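Most guides to drawing a clean circle on a whiteboard promise a perfect result in ten seconds. I've tried the thumb pivot, the swinging elbow and the loop of string, and I don't believe any of them. What follows is the dull method I use when I need a target circle for sliding-block games on a table.

## What you need

- A small framed whiteboard
- A thin black dry-wipe marker, fresh if possible
- A block to use as the playing piece
- A plain cloth big enough to cover the table
- A couple of metal binder clips
- A dry cloth for rubbing out

You don't need a "games grade" board. Brutmont sells one under that name and I can't see what the extra money buys. Niilo Halonen lent me his for a month and my blocks slid exactly as they do on the cheap one.

## Setting up the board

1. Spread the cloth and pull it flat. A ruck under the board will make it rock.
2. Lay the board face up on top. Turn it to whatever angle suits your drawing arm.
3. Press each corner in turn. If one dips, move the board, not the cloth.
4. Put the clips on the frame near a front corner. Plenty of people say clips stop a board creeping. I have my doubts, but they do mark which edge is the front, and that settles arguments later on.

## Drawing the circle

Old advice says to trace a saucer. Fine, if the saucer stays put. Mine skates about, so I make four faint dots first (top, bottom, left, right) and join them freehand in one slow go. Keep the line thin. A thick line has an inside edge and an outside edge, and players will want to know which one counts.

Leave the middle blank. Pin-yu Tsao likes a cross in the centre, but it gives people something to aim at and the game gets too easy.
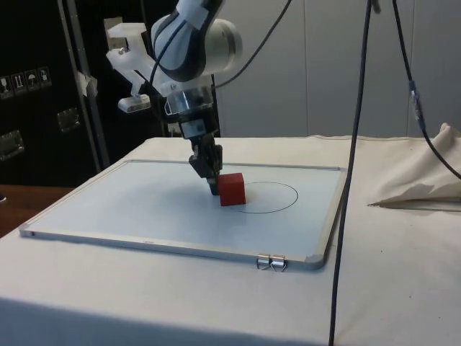
*Red block at the left side of the circle, with the middle left clear.*

Whether a block on the line is "in" depends on whose rules you read. The Jandura leaflet says touching is enough. I think that's far too generous. We play that the whole base must be inside, and anything over the line scores nothing.

## Checking it

Stand up and look straight down before you decide the circle is bad. From a chair it will look wider than it is tall, and I've rubbed out several decent ones for that reason. If it still looks wrong from overhead, wipe it and start again. Patching a wobble always leaves a worse one.

Then slide the block in from each side with a fingertip. If it catches, wipe the board and try again before you blame the block.

## Rubbing out

Use the dry cloth. I've seen sprays sold for this at 500 ml a bottle, and I have yet to meet a fresh marker line that needed one. Old lines are another matter: go over them with the same marker and wipe straight away. It works on most of mine, though there's a ghost of a circle from February that I've given up on.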